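White metal shelving against a brick wall, which fixings?

Prendside_Anong
Hello all. I am Anong Wattanapong, I rent a room upstairs with a red brick wall and I want white metal shelving and a white table in front of it. The bricks are old and not all the same colour. My question is if I must screw the uprights to the brick or if they can stand free. The upper shelf will carry packets of food, so not heavy, but I walk past it all day.

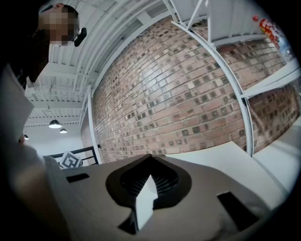

The uprights I like have slots all the way up, so I can move a shelf later when I change my mind. My budget is 500 and the shelves already took 133 of it.

Plasar
Screw it. Two fixings at the top of each upright, into the brick and never into the mortar.

gramance16
I do not agree with Plasar. In old brick I always drill in the mortar, because you can fill it afterwards and the brick stays whole. A landlord will thank you.

Plasar
Mortar from that age is like sand. I have pulled plugs out with two fingers.

Prendside_Anong
Thank you both. I will ask the landlord first. My other worry is the table. The top is white and the floor is brown wood, quite shiny, and I am afraid that small round things will roll off and go under the shelving. A clear ball is the worst, you do not find it again.
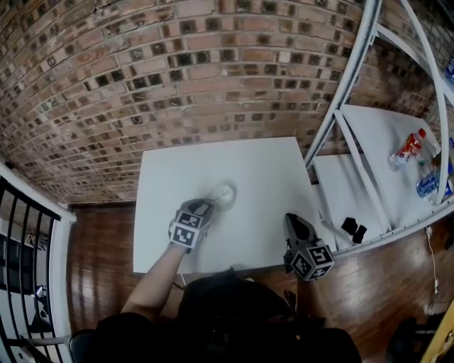
Re: the table and the floor

Afridi
Put a spirit level on the top, both directions, before you blame the ball. My floor falls 16 mm from door to window. Felt pads under two legs was enough.

gramance16
Felt is good for the wood also. But please change it in November, it collects grit.

Prendside_Anong
I will buy the felt tomorrow. For the drilling I still wait for the landlord.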